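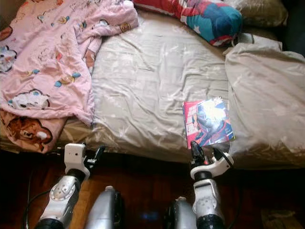 Beds, then. Spent most of the morning in the spare room trying to get it fit for Trudy and the little one, and got about half as far as I meant to. The sheets are the old starry ones (or flowery, we've never agreed) and they crease if you so much as look at them. Pink cartoon blanket still in a heap on the left, comic still lying on the bed. Red white and blue pillow stays, I've been told, it is Not Negotiable. Fine.

Anyway. Order of doing things, mostly so I remember in August when the Magalhães lot come:

Strip everything. Wash the pink blanket on its own, it sheds. Sheet back on while it's still a tiny bit damp, pull hard at the corners, and it dries half flat. No ironing. I am not ironing a sheet.

Then the duvet. Glória swears by rolling it up inside the cover like a swiss roll and turning the lot inside out. Tried it twice. First time I ended up with a knot, second time it worked and I was unbearably smug for an hour.

Been looking at a proper mattress topper too. The Brulberg one is 1299 which is just silly for a bed that gets slept in a few weeks a year. The Cledus is 790 and Peadar says his has gone lumpy at the hip end allready. So probably neither. Might fold an old blanket under the sheet and see if anyone complains.

Still to do: bedside lamp, somewhere for the comics to live, find the other olive pillowcase. I know there were two. Checked the airing cupboard, checked behind teh machine, nothing.

Right, school run. More when the curtains are up.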